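Clastico hand-held gripper kit: folding test

The Clastico kit is two hand-held grippers for recording household tasks as robot training data. Each has paired yellow fingers on a black housing. We tried it on T-shirts, on a bed.

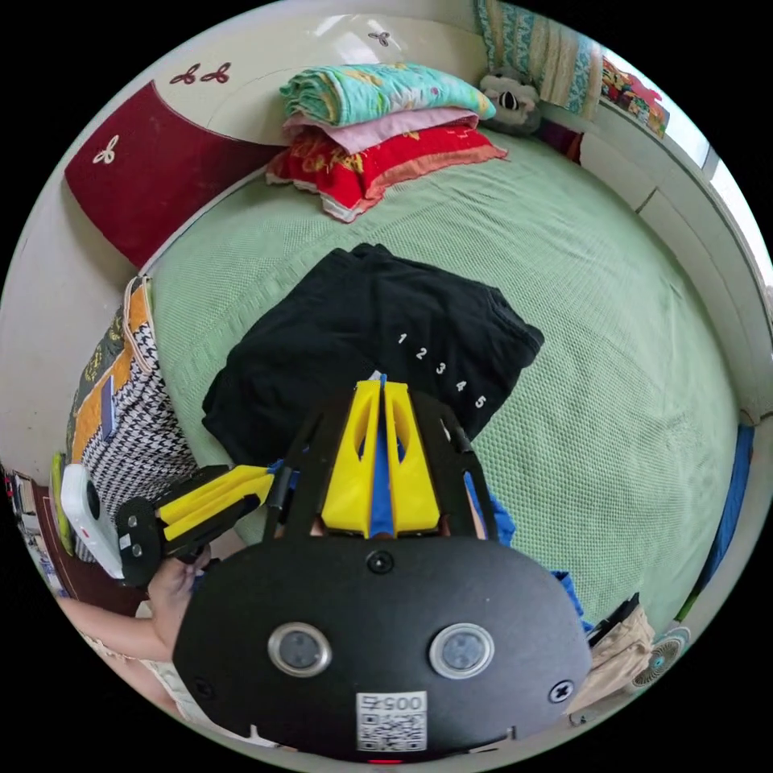
Estrella asked whether the finger pads mark thin cotton. Ours left none in 182 folds.

Grip on knit fabric is firm — hems less so.
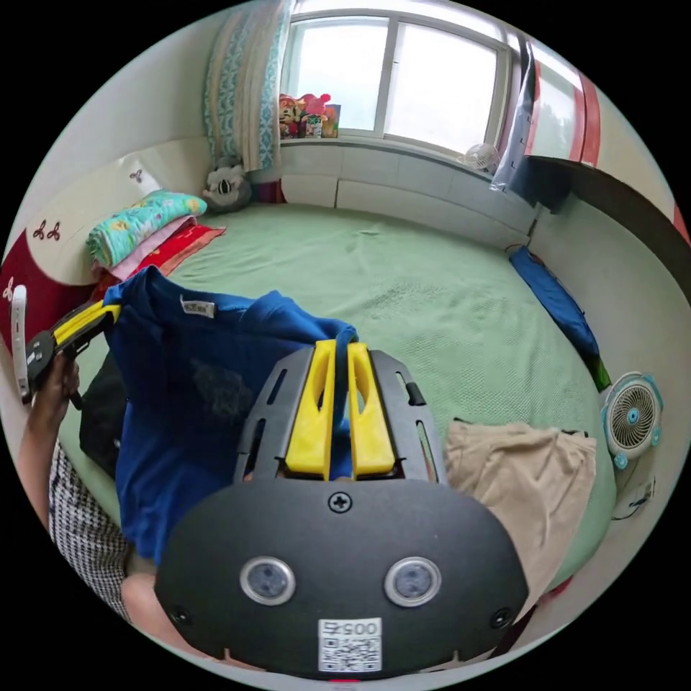

Collars need a second attempt if the fingers close on one layer. Export took 6 minutes on Monday.
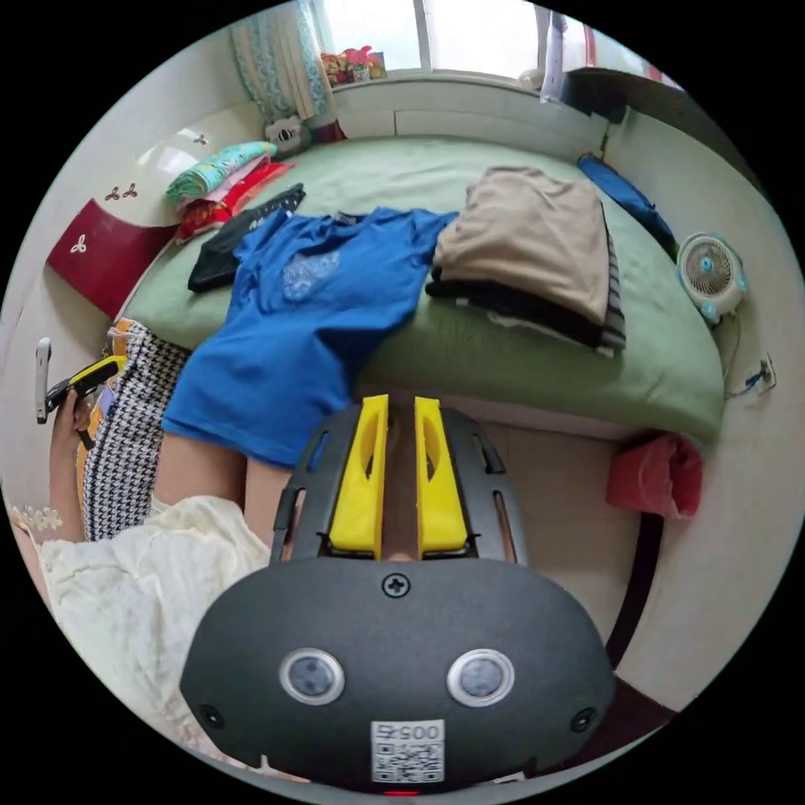

Blue T-shirt spread on the bed

Wrist fatigue sets in early.

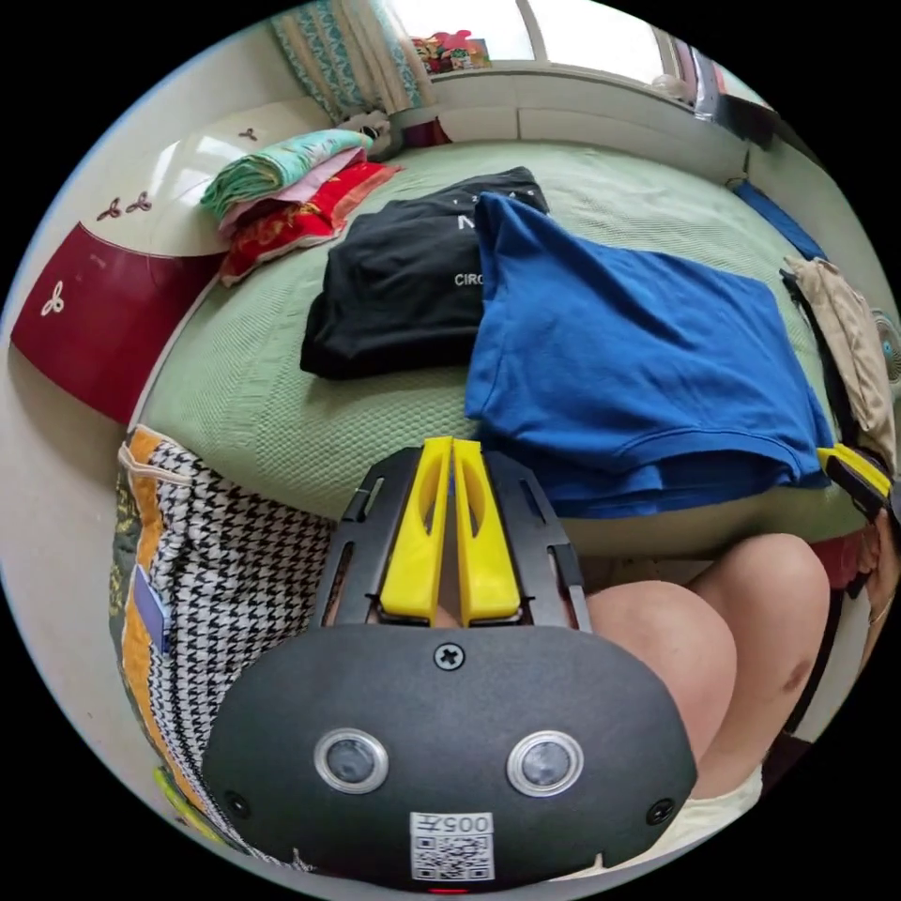 Black T-shirt, folded, with a blue garment

Price: 2,435, from Barkiscombe.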